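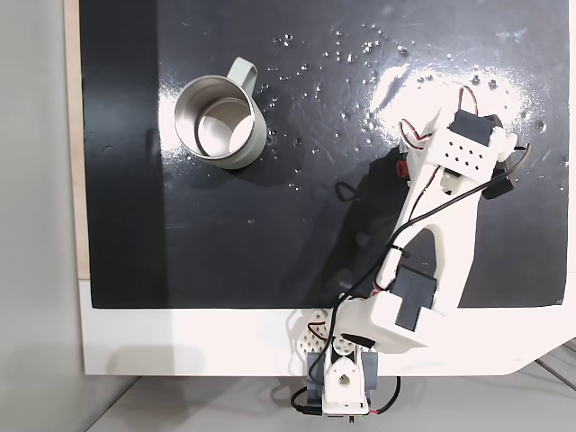
Una lectora, Soriano, pregunta cómo se quitan las gotas de una superficie negra brillante sin que queden cercos, porque ella pasa la bayeta y a los diez minutos vuelve a ver todas las marcas. ¡Cuánto la entiendo! En casa tuvimos años una encimera clara y vivíamos tan felices, y fue cambiar a oscuro y empezar a ver cada gota, cada dedo y cada miga (el café de la mañana, ni os cuento).

Lo primero es no frotar. Cuando hay gotas sueltas, lo mejor es posar encima un paño seco y bien doblado, dejar que beba y levantarlo. Si arrastramos, repartimos el agua en una película finísima que al secarse deja la cal por todas partes, sobre todo si vivís en una zona de agua dura como la nuestra. Después ya se puede pasar el paño, siempre por una cara seca y en una sola dirección, de atrás hacia delante.

Yo uso paños de microfibra de 300 gramos, de los Lekix, que compré en un paquete hace dos inviernos y siguen como el primer día. Los lavo a 30 grados y sin suavizante, que es el gran enemigo de estos paños: les deja una capa grasa y luego no absorben nada.
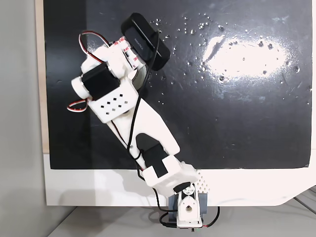
Para las marcas de dedos y los restos de haber limpiado deprisa, preparo un pulverizador con agua destilada y un chorrito de vinagre blanco. Se rocía el paño, nunca la superficie, y se seca enseguida con otro. Eso sí, si lo vuestro es mármol o piedra natural, guardad el vinagre para la ensalada y usad agua templada con una gota de jabón neutro.

Y secad también los bordes y lo que sobresalga, que ahí se queda siempre un poquito de agua esperando.

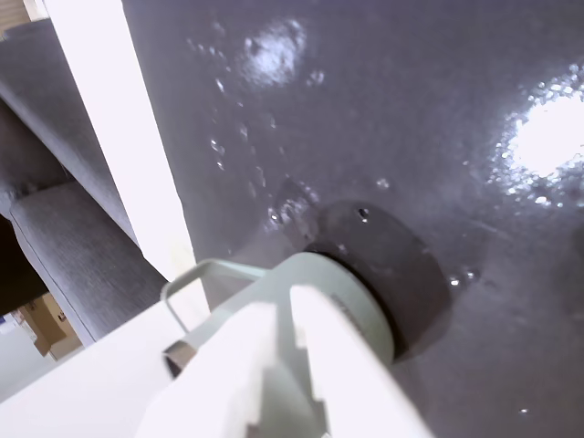

En los comentarios alguien cuenta que ella mira la superficie a contraluz, agachándose un poco, y que así encuentra las gotas que de frente no se ven. Me parece un truco estupendo y desde entonces lo hago yo también, aunque mi espalda proteste.

En cuanto a las tazas, las de metal son muy sufridas, pero conviene secarles la base antes de apoyarlas, que si no dejan su redondelito. Por dentro, el acero agradece una cucharadita de bicarbonato con agua caliente cuando coge color de té.

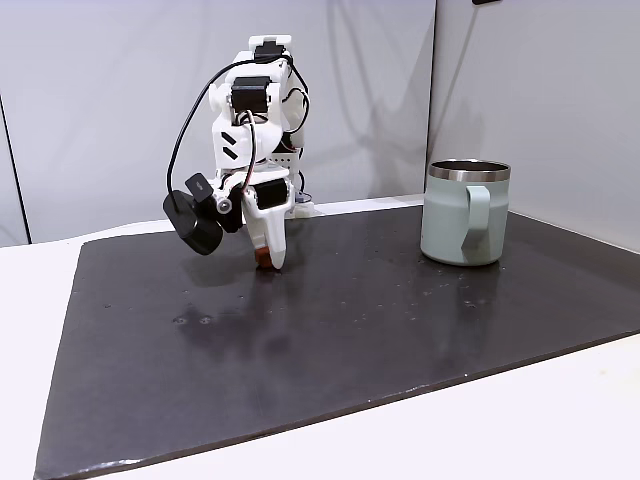

El asa se repasa por la parte de dentro con una esquina del paño, y la taza se deja secar del todo sin tapa antes de guardarla en el armario. Las nuestras pasan la noche boca abajo sobre un trapo de algodón y por la mañana ya están listas para el desayuno.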